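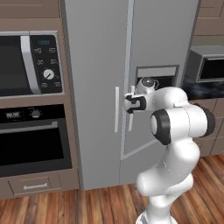 Questions and answers about the Linmont kitchen package

What is Linmont?

Linmont is a set of simulated kitchens for people who train and test robot arms. You load a kitchen, you put your arm model in it, and you try tasks like opening a refrigerator door by the handle. It is software only. We do not sell robots and we do not sell refrigerators (we receive this question more often than you would believe).

Which tasks are included?

The base package has 13 task families. Most customers begin with doors and drawers: refrigerator door, oven door, microwave door, drawer under the oven. After that come knobs, buttons, and moving objects between counter and shelf. Each task has a start state, a goal state and a success check which you can edit in a text file.

Does every kitchen look the same?

No. There are 300 kitchen layouts in the current version. Cabinets, floors, counters and appliances are changed between them, and also the side where the door hinge is. A side-by-side refrigerator is a good first test, as the two handles stand close to each other and a policy which was trained on one handle will often go to the wrong one. If you want only one type of refrigerator, set the filter in the layout list before you load.

Can I use my own arm?

Yes, if you have it in one of the common robot description formats. Three arms with two-finger grippers come with the package and are already tuned. For your own arm you must set the joint limits and the friction of the finger pads yourself. Please do not skip the friction. When it is too low, the gripper closes well on the handle and then slides along it when the arm pulls, and customers write to us that the door is locked.

Are the doors realistic in force?

They are realistic enough for training, in our opinion, but you should know the limits. The refrigerator door has a seal force which is strong at the first moment and then drops. The oven door has a spring. We do not simulate the air pressure inside the refrigerator, so the second opening shortly after the first one feels the same as the first.

What computer do I need?

A desktop with a recent graphics card is sufficient for one kitchen. For many kitchens in parallel you need more graphics memory, and the glass surfaces are the expensive part. You can turn reflections off with one setting. The physics does not change from this.

What does it cost?

A single-seat license is 398 euros per year. A laboratory license is 900 euros per year and covers all members of one group, including students. Updates are included in both. There is a trial with a smaller set of kitchens and no time limit, but you may not publish benchmark results from it.

Can I get my money back?

Yes, until you activate the license key. After the activation we can only move it to another computer.

Will a policy trained in Linmont work on my real robot?

We can not promise this. Some customers go directly to the real kitchen, others need additional training with real recordings. We recommend to vary the light and the handle position during training, also when the results in simulation are already good.

Who writes the answers here?

Sławomir Czerwiński, from customer support at Jarnberg. If something is unclear in my English, please write and I will correct it.

Comments

Wysocka: Is it possible to begin the task with the gripper already on the handle? I want to train only the pulling.

Sławomir Czerwiński: Yes, choose the start state "grasped". It works for all doors but not yet for the knobs.

clokasthorpe: friction tip saved me, had the default from my old simulator in there and the fingers slid right off. would be nice to have it in the install guide too

mk_dor: Any plan for dishwashers? The racks are what we need most.

Contact: use the support form in your Jarnberg account | © Jarnberg | Last changed 5 January 2026 | Back to top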